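"I don't trust a recipe that tells me how long to knead"

Nerys Craddock has taught bread classes in Kemeys for long enough to have seen several fashions off. She was there for the bread machine, she was there for the no-knead loaf, and when everybody she knew was naming a jar of sourdough starter she was asked to judge a competition for them. She declined.

"What would I have been judging?" she says. "It's flour and water in a jar. They all smelled of flour and water in a jar."

I went to see her because I had read one too many claims about sourdough. It is good for the gut, it is easy on people who can't manage ordinary bread, it keeps for a week, it is how our grandmothers baked. I wanted to know how much of it she believed. Not much, as it happens, though she bakes it herself and gave me two slices before I had my coat off.

"My grandmother bought yeast from the baker in Brarnby," she says. "In a twist of paper. She'd have thought you were soft, keeping a jar going when you could get yeast for coppers. So I get a bit short with people when they bring grandmothers into it."

On the health side she is careful. A long rise does change the dough, she says, and she has had pupils swear that they feel better for it. She has also had pupils swear the same about loaves that turned out to have been made with a packet of dried yeast.

"I did that once, I'm not proud of it. Somebody took home the wrong loaf and I let them. They rang to say how well they'd slept." She shrugs. "I'm not saying there's nothing in it. I'm saying I wouldn't pay extra on the strength of a phone call."

Paying extra is a sore point. The shop up the road sells a loaf labelled sourdough which, according to her, rises in a couple of hours and gets its sour taste from something added. She won't have it in the house. But she is no kinder about the other end of the trade. A former pupil, Berwyn Sayce, sent her a starter called Zulis as a present, dried, in a tin, with a leaflet claiming it had been kept alive for 92 years.

"Well, what's been kept alive?" she says. "You throw most of it out every time you feed it. You put your own flour in. Give it a month in my kitchen and it's my starter, isn't it? It's like the broom with the new head and the new handle."

I put this later to Roksolana Antoniuk, who bakes for a café and has rather more patience with old starters. She laughed and said Nerys was probably right about the tin. But she thinks people are entitled to their stories. "If it makes you feed the jar, good," she told me. "The bread doesn't know what you believe."

Nerys, when I passed this on, said that was exactly the sort of thing a café would say.

So what does matter? She is slow to answer, and I get the feeling she has been asked by people who wanted a gadget. The flour, a bit. Salt, more than people think. Warmth, above all. Her own kitchen faces north, and in January she doubles the rising time and doesn't apologise for it. 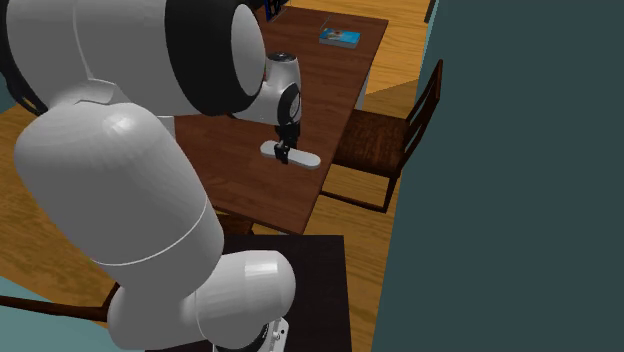
"The books say 3 hours. Whose three hours? In whose kitchen? I don't trust a recipe that tells me how long to knead either. Knead it until it's done. And they say, how do I know when it's done, and I say, you make a few bad ones."

This is not what people pay for, and she knows it. One pupil, Nia Jenkins, asked for her money back after the first class on the grounds that nothing had been written down. Nerys gave it to her. Nia came back in September and now brings her own flour.

There is the question of equipment. Her pupils turn up with baskets, blades, stones and cast-iron pots, and one had a folding proving box called a Flustetti that took up half the worktop. Had it worked?

"It was warm inside. So is my airing cupboard."

I asked whether she ever worried about putting people off. Baking at home is surely a good thing, even if the reasons are a bit daft. She considered this while she wrapped the rest of the loaf for me in a tea towel, which she wanted back.

"I'd like them to do it because they like bread," she said. "Then when the next thing comes along saying bread's bad for you, they'll carry on."

Kalkidan Zeleke, who shares the teaching with her now, takes the beginners and has started handing out a printed sheet. I saw one on my way out. Under kneading it said ten minutes, and somebody had crossed that out in biro.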